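Thirty demos and one stubborn cup

Posted 8 July 2019

I have been promising a post about the gripper work since January, and I've run out of other things to write about, so you're getting it.

For anyone who wandered in from the sourdough posts: the idea is that you teach a robot arm a chore by doing the chore yourself, holding the same kind of gripper the arm will wear. The gripper has a camera on it. You walk up to a table, pick a thing up, put it down somewhere else, and the video plus the path your hand took becomes a lesson. Do that enough times and a network learns to copy you. You don't need the arm at all while you're collecting, a fine thing when the arm lives in another building and has a waiting list.

The catch is the path. The video is easy. Knowing where the gripper was in the room, to within a few millimeters, at every moment, is where all my evenings went. We use a method Huanca calls "look at the furniture," in which software tracks corners and edges across the picture and works out the camera's motion from them. It likes clutter. It likes railings and door frames. It does not like blank white walls, or glass, or blinds with ceiling lights bouncing off them, and I'll let you guess what kind of building I work in.

So we put a marker cube on the table, next to the flowers, to give the thing something it could recognize. The black and white squares have a known size and a known pattern, and one decent look at them pins down where you are.

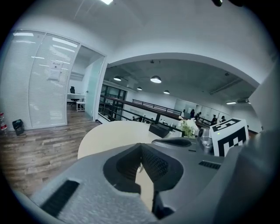
Aníbal Cárdenas thinks the cube is cheating. He wrote to me after the last post that if your method needs a printed pattern on the table then you've built a method for tables with printed patterns on them, and that he would like to see what happens in his kitchen. He also asked why I don't train on the raw video and let the network sort out the motion by itself, and he signed off by wishing me luck with the glass.

The kitchen complaint is fair. My answer is that the cube is only there while we collect. The trained policy gets the gripper's own view and nothing else, and when it runs on the arm there's no cube to be seen. The raw video question I'm less smug about. I tried it with a small set and got a robot that moved beautifully toward nothing in particular.

Now the result, such as it is. We recorded 200 demos of one chore: take the cup, set it down on the far side of the table. Without the cube, the tracker lost its place in 36 of them, nearly always when I swung around toward the glass. Losing its place means that the software decides, with total confidence, that my hand has left through the ceiling. Those demos go in the bin. With the cube in view at the start and at the end, most of the same swings could be stitched back together, and I threw out far fewer.

I then did what any serious person would do and trained on just 30 of the good ones, to see how cheap I could be. The arm picked up the cup. It picked it up again. Then Keto moved the cup one hand's width to the left and the arm closed very gently on the air beside it, lifted the air, and set the air down on the far side of the table. I have rarely felt so well imitated.

More demos helped, but more starting positions helped a lot more. If I begin every recording from the same spot, the network learns the spot. So now I start from wherever I happen to be standing: left of the table, right of it, too low, with one elbow in. I walk in from different sides. I let people pass through behind the table, too, and I've stopped asking for the room to be cleared. Provano, where the arm lives, has people wandering through all day long, and a policy that has only ever seen an empty room is in for a shock there.
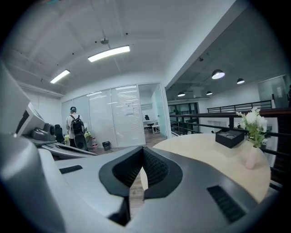

What I changed after the first round

Slower hands. I was whipping the gripper around like a man swatting flies, and the blur cost me more tracking than the glass did. I now move as if I'm carrying soup.

A pause before closing. Half a second is plenty. The network seems to need a clear moment between "getting there" and "grabbing," or it smears the two together and starts closing on the way in.

No heroic saves. If I bump the cup and catch it, I used to keep the recording out of vanity. The robot learned to bump the cup. It did not learn the catching.

Throwing out early. Skurkham, our checking script (named after a typo that I'm no longer allowed to fix), now flags a bad track as soon as the recording ends, so I can redo it on the spot. Before that I'd find out the next morning, with coffee, which ruined the coffee.

Next is the two-handed version, with a gripper in each hand and both tracked in the same map. The grant text says 2,000 demos. I wrote the grant text, on a good day, with rested wrists. If anyone has an opinion on wrist braces, the comments are open, and Aníbal, I'm still waiting for the measurements of your kitchen.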